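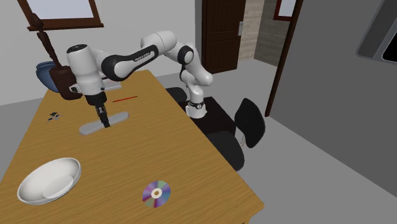 Babar Minhas wanted to know, before the demo had even loaded, whether it ever gets bored. Keltdale's presenter said no, and moved on.

**Hatau table-clearing simulator, open day, 27/04/2022**

You get a simulated arm, a wooden table and a bowl, and you tell the arm what to pick up. I spent 10 minutes on it and have cleared real tables faster, with worse manners. The menus are plain and the reset button is generous. The license is $2,000, coffee not included.

Three stars. I'd look again in January.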